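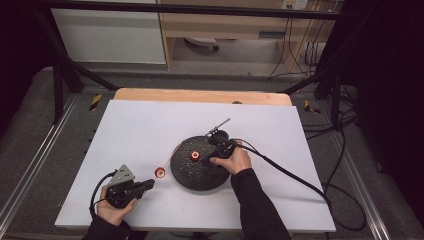 Dark speckled disk on a white board, two small red rings.

Ondulbridge Kitchen Words -- README

A word list with notes. Terms people use at home for cooking, washing up, shopping and leftovers, collected in and near Ondulbridge. Plain text files, one entry per line, nothing clever.

Last tidy-up 2023-11-14. Next one in December if Ilaria gets the tapes back.

What's in the folder

words.txt -- the main list. Headword, meaning, who said it (initials only), street or village.
sayings.txt -- whole phrases. Shorter file, messier.
doubtful.txt -- things only one person has ever said. Please don't merge these into words.txt, it's been done once and took ages to undo.
sources.txt -- interviews, the two parish cookbooks, letters.
old/ -- ignore.

Format

Fields are split by a tab. Not spaces. If your editor turns tabs into spaces, turn that off first. Empty field = a single dash. Question mark after a meaning = speaker wasn't sure. Question mark before it = we weren't sure. Yes, I know. Too late to change.

Spelling is whatever the speaker wrote down when asked, otherwise Elisa's best guess from the recording. So "scrammet" and "skrammit" are both in there, linked by a "see" note. Capitals only for names.

Sample lines

scrammet -- the crusty bits left in a roasting tin -- GM -- Mill Lane
dowse-cloth -- any cloth too far gone for plates but fine for the floor -- AB -- Ondulbridge
pudding light -- late afternoon, before the lamps go on ? -- RT -- Dostance
to half-lid -- leave a pan partly covered -- IS -- Dostance

(dashes shown here for reading, the files have tabs)

Where it came from

Interviews, mostly in people's kitchens, so expect kettle noise if you ask for the audio. 11 speakers on tape. Another lot by post, Attila Barta sent out 300 cards and had 100 back, four of them blank. Card entries are marked "c" in the last field.

Dostance is over-represented. Remo grew up there and knows everybody. The Woo side of the river is thin, one long afternoon and a phone call. If you have family that way, write to us.

Things to watch for

- Meanings drift. "Tea" is a drink, a meal and a time of day, three entries, don't collapse them.
- Some words are surely not local at all. Giorgia found "clammed" in two other county lists. Left in, with a note.
- Family words (only used in one house) are tagged fam. I like these best but they're no use for a map.
- Rude words are in. No tag. Use your own judgement in schools.
- Ages of speakers are in decades only, and missing for the cards.
- No stress marks or sound spelling yet. Ilaria started on the letter B.

Not good for

Counting how common a word is. People remembered what they were asked about, and we asked alot about bread. Also not good for dating anything, unless the letter has a date on it.

Using it

Free for teaching, talks, local history, your own writing. Please name the list and say which version. For print, ask first -- a few speakers want to see thier words before they go in a book, and two have said no to print altogether (marked np).

Don't try to work out who the initials are. It's a small town, you could, please don't.

Corrections

Send to Elisa Marino. One word per message if you can bear it. Say where you heard it and who from, roughly how old they were. "My nan said it" is fine, add where nan lived.

To do

sort out the duplicate under "spurtle"
Pruvmont letters, second box
check "to half-lid" with someone other than Ilaria
decide about plurals

Collected by Elisa Marino, Ilaria Serra, Remo Testa, Attila Barta. Cookbooks typed up by Giorgia Marchetti.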